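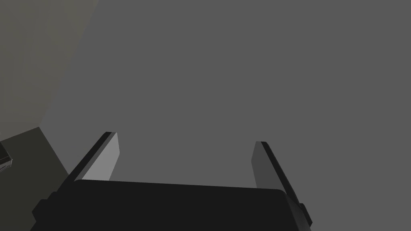

Simulated gripper, jaws open.

7 August 2020

Rest day, spent mostly on the floor with the bike upside down and the route files open. The Unddale loop is now final: start and finish at Kunska, clockwise, 250 km with 1,855 m of climbing. The organizers moved the second feed station from the top of the Bidberg climb to the village at the bottom, so my pacing sheet needed redoing. I had planned to reach that stop on two bottles and leave with two full ones for the flat section. Now I will be filling up before the climb and carrying the extra weight to the top. A full 750 ml bottle costs a few seconds over a climb that length. I can live with that.

Gearing. I rode the Bidberg in February on a 34 with a 28 and was turning 58 rpm on the steep part, which is too low to hold with another 100 km to come. I have fitted an 11-32 cassette. The rear derailleur takes it with the B-screw wound in most of the way. Chain was two links short for big-big, so a new chain went on too. Shifting is clean across the block on the stand. Under load I get a hesitation going from the third sprocket to the fourth, and a quarter turn on the barrel adjuster moved the problem down one sprocket without removing it. Suspect the cable. The outer at the rear loop has a kink near the ferrule. Replacement tomorrow before the short ride.

Tires are 28s, front at 65 psi and rear at 70. I went back and forth on this. The first stretch out of Kunska is rough chip seal and the higher pressure I used last year left my hands numb by the first feed. The tubeless sealant was topped up. Rear valve core was clogged and has been swapped. Both tires held pressure overnight, front down 2 psi, rear down 3.

Food. 700 kcal in the bag at the start as bars and gels, the rest from the stations. Target is 70 g of carbohydrate an hour, in drink mix as far as possible. On the last long ride I fell behind after the fourth hour and did not catch up. The head unit now has an alert every 20 minutes. It is irritating, and I did eat on schedule during the test ride. The salted bars go soft in the heat, so those get eaten first.

Power plan for the climbs: cap at 250 W on the Bidberg and on the longer drag above Mofokeng, whatever the group does. My threshold test came out lower than I wanted and I see no point in arguing with it. On the flat I will sit in where there is a wheel to sit on. If the wind stays in the west, the last part back through Unddale is a headwind for most of two hours — that is where the time will be lost, and a group is worth more there than anything gained on the hills.

Target is 8 hours 45 moving. Stops limited to five minutes each. Last year I spent eleven minutes at one station looking for a toilet and then a further four in the queue for water.

Legs: heavy on the stairs this morning, better by evening. Resting heart rate 51, up two from yesterday. Left knee quiet since I dropped the saddle 3 mm, though I have only one proper ride on the new height. Slept badly again, too warm with the window shut and too loud with it open.

To do: cable outer, check cleat bolts, charge the rear light, print the cue sheet as backup for the head unit, cut nails. Tomorrow one hour easy with three short efforts, then the bike goes in the car and stays there.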